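Chapter 7
Learning from Demonstration

Before you read
Have you ever taught someone a job by doing it in front of them? What did you leave out because it seemed too plain to mention?

7.1 An Open Day at Horirton

On a Tuesday in October, the Horirton training center opened its doors to 178 visitors. Most of them came to see a robot arm fold towels. The arm stood on a bench in the main hall, and every half hour Robel Hailu switched it on and let it work through a small pile. It was slow. One towel took it almost 14 minutes in the morning, and two visitors left before it was done.

The side room drew fewer people, though it is the one that matters for this chapter. There, Emília Hájek handed visitors a gripper with two fingers and a camera and asked them to pick up a cloth, lay it flat, and fold it in half. There was no robot in the room. The visitor's own arm did the moving, and the camera on the tool recorded what the fingers were doing and what lay around them. Each finished try was saved as one demonstration. By closing time the group had 216 of them, and 181 were good enough to keep. The rest had been stopped too early or had the cloth out of view for too long.

A program can be trained on recordings like these. It looks for the link between what the camera sees and what the hand does next. If every recording comes from the same bench under the same lamp, the program may fail when the bench is changed. For this reason, people who collect demonstrations try to work in many places, including ordinary homes, with the furniture and bedding left where they are.

Pieter Maluleke, who ran the afternoon talk, put up a list of questions that visitors had asked during the day. We will use four of them to organize this chapter.

How many demonstrations does a task need?
Does it matter who holds the tool?
What should be done with a demonstration that goes wrong?
Can a recording made in one room help a robot in another?

The first two are taken up in Sections 7.2 and 7.3. The third needs some simple statistics, which you met in Chapter 4. The last is still open, and Section 7.5 sets out two views of it.

Key terms: demonstration, gripper, wrist camera, training set, transfer
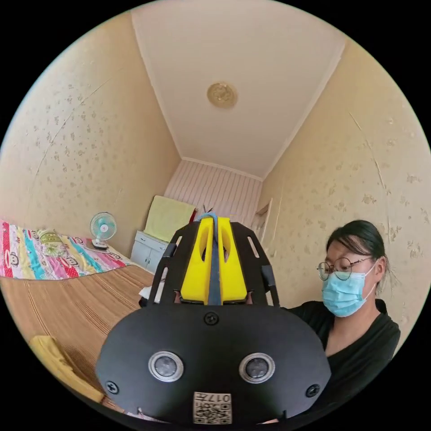 Rory Rennie thought the fourth question should have come first, and told the afternoon talk that he would gladly trade 50 tries at one bench for five in different kitchens.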